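Sump pump backup: battery keeps dropping out after 40 minutes

Posted by Maxine Faulkner – July 17, 2020
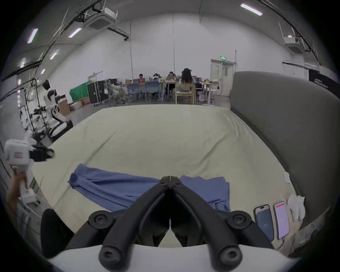 Blue cloth on the bed, with desks farther back in the room.

7 comments | 10 shares

My house is in a mapped flood zone, slab one step above grade, with a sump pit in the utility room. The primary pump is AC and has been fine. In February I added a Voltier backup pump with its own charger and a single deep-cycle battery. The charger shows green, "full."

We lost power in the last big storm. The backup started when the float came up, ran normally, and quit after 40 minutes. The low-battery alarm sounded a few seconds before it stopped. When power returned, the charger took the battery back to green in what seemed like a very short time. I repeated the test with the breaker off and a garden hose running into the pit, and it stopped at the same point.

The box claims several hours of continuous run time. The discharge line is 1.5 inch PVC, goes up 10 feet, then out through the wall and across the side yard. Both pumps share the line through a wye. There is one check valve, above the wye. The battery is a flooded lead-acid type and came with the house, so I do not know its age. Do I need a bigger battery, a second one in parallel, or is the pump drawing too much?

Kiri Quinlan
Reply marked helpful by 7 readers

Two separate faults are likely, and you should check them in this order.

First, the battery. A green light on a basic charger means the voltage reached a set point. It says nothing about capacity. An old battery with sulfated plates reaches that voltage quickly and empties quickly, and your short recharge time fits that. Disconnect the charger, let the battery rest overnight, and read it with a meter. A healthy one should be near 12.7 volts. Then read it again with the pump running. If it falls below 11.5 in the first few minutes, replace it. Check the water level in the cells too, and top up with distilled water only. Wear eye protection and gloves.

Do not wire a new battery in parallel with the old one. The old one will pull the new one down. If you want two, buy two of the same model at the same time, and check that the charger is rated for the pair.

Second, the plumbing. With one check valve above the wye, nothing stops water from going down the other leg. When the backup runs, part of its output goes back through the idle primary pump and into the pit. The backup then runs without a break to move water it has already moved. You need a check valve on each leg, below the wye. Once those are in, the upper one can come out. While the pipe is open, look for the small relief hole that many pump makers call for between the pump and the valve.

Also take into account the lift. Run time on the box is normally given for low head or for a pump that cycles on and off. At 10 feet of rise plus the run across the yard, expect less flow. The manual should have a chart.

After both repairs, repeat your hose test and write down the stop time – do it again before each storm season.

Gebremichael
Reply

Just get a generator. I have a Troka and it runs the sump, the fridge and the lights. Paid 600 for it used. Keep it outside and well away from the windows.

Litgate
Reply

A generator does not help if the power fails while you are asleep or evacuated, so I would keep the battery unit either way. Agree on the two check valves. I had the same layout and could hear water falling back into the pit when the backup ran. Listen for that with the lid off before you cut any pipe.

One addition: look at the cable ends. Mine had white crust under one clamp and the pump lost more than a volt there. Cleaning it with baking soda and a wire brush took 10 minutes.

Maxine Faulkner
Reply

Resting voltage this morning was 12.3, and it fell to 11.2 with the pump on. I can hear the water falling back as well. Ordering a battery and two valves.

This site uses cookies to remember your login and settings. Accept | Manage preferences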